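Learning Desk > Materials > Plastics > Thin Film

10/25/19
By the Tomoana Learning Desk

Plastic Bags: What They Are Made Of and How to Sort Them

A plastic bag is a container made from a very thin sheet of plastic. The sheet is called film. Most shopping bags, trash bags and produce bags are made from a plastic called polyethylene. The word has five parts when spoken: pol-ee-eth-uh-leen.

Polyethylene is a polymer. A polymer is a material built from very long molecules. Each molecule is a chain, and each link of the chain is the same small group of atoms repeated many times. In polyethylene the atoms are carbon and hydrogen only. The raw material usually comes from oil or natural gas.

How film is made

The plastic arrives at the factory as small pellets. The pellets are melted and pushed through a ring-shaped opening. The melted plastic comes out as a tube. Air is blown into the tube and it swells into a tall bubble with a thin wall. The bubble cools as it rises. At the top, rollers press it flat. The flat tube is then sealed and cut into lengths. A seal across the bottom makes a bag. If part of the top is cut away, the two pieces left standing become handles.

There are two common kinds of polyethylene film. High-density film is thin and stiff, and it crackles when it is squeezed. Low-density film is softer and stretches further before it tears. Many grocery bags are high-density. Many bread bags are low-density.

Where the color comes from

Polyethylene film without any color added is clear or cloudy white. Color is added before the film is blown. Colored pellets, called masterbatch, are mixed with the plain pellets and melted with them. The color goes all the way through the film and does not rub off. Printing is different. Words and patterns are put on the outside with ink after the film has cooled.

A colored film can still let light through. Such a film is called translucent. A film that blocks light is called opaque. Black bags are usually opaque. They are colored with carbon black, a fine powder similar to soot.

Why bags crumple

Film is easy to bend and hard to flatten again. When it is squeezed, sharp folds form and some of them stay. A fold that stays is called a crease. Each crease tilts a small piece of the surface in a new direction. A smooth plastic surface reflects light like a weak mirror, so a crumpled bag shows many small bright lines.

Creases also trap air. A crumpled bag takes up far more space than a folded one, although the amount of plastic is the same. This matters for storage. The Tomoana sorting activity used a drawer with 18 folded bags in it. The same bags, crumpled, did not fit.

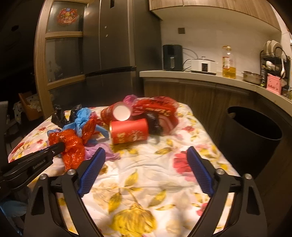

Bags and red paper cups on a table. Film and paper belong in separate groups.

Bags and cups are not the same material

A paper cup is made mostly of wood fiber. Wood fiber soaks up water, so the inside of the cup needs a lining. The lining is usually a thin layer of polyethylene, the same kind of plastic used for bags. It is bonded to the paper and cannot be peeled off easily by hand.

A material made of two or more layers joined together is called a laminate. Laminates are difficult to recycle. The paper has to be soaked and stirred until it separates from the lining, and not every recycling plant has the equipment. A paper cup should not go in a group with plastic bags, and it should not go in a group with newspapers.

The edge at the top of a paper cup is rolled outward. The roll is called the rim. It makes the cup stiffer and keeps it round when it is held. The side of a cup slopes inward toward the base, and cups can therefore be stacked one inside another. The slope also affects how a cup rolls. Placed on its side, it moves in a curve, with the wide end traveling on the outside.

How to sort a pile of bags

Ask an adult before starting. Keep bags away from the face at all times, and keep them away from babies and pets. A plastic bag can stop a person from breathing.

1. Take out anything that is not film. Cups, receipts and food scraps go elsewhere.
2. Open any knots. Push the tail of the knot back toward the middle and twist it until it is thin enough to slide through. A knot that will not open can be left alone.
3. Shake each bag over a bin.
4. Put torn or dirty bags in one group and sound bags in another.
5. Fold each sound bag in half the long way, press the air out toward the opening, and fold again into a strip.
6. Roll or fold the strip from the bottom up.

Sorting by color is optional. It is useful where the bags will be used again for different jobs, such as black for trash and light colors for carrying.

Many towns do not accept film in the curbside bin. Film wraps around the turning parts of sorting equipment, and workers have to stop the line and cut it free. Some stores have a separate collection box for clean, dry film. Check the rules for your town first.

Test: stretch and tear

You need one old bag and a pair of scissors. Cut two strips of equal size, one running from top to bottom of the bag and one running from side to side. Pull each strip slowly by its ends. Write down which one stretches further. In many bags the two strips behave differently. The long molecules were pulled more in one direction while the film was being blown, and the film keeps that direction after it cools.

Words used on this page

Crease: a fold that stays in a material.
Film: a thin, flexible sheet of plastic.
Laminate: a material made of layers joined together.
Masterbatch: pellets that carry color into plain plastic.
Opaque: not letting light through.
Polymer: a material made of long, chain-like molecules.
Translucent: letting some light through, but not a clear view.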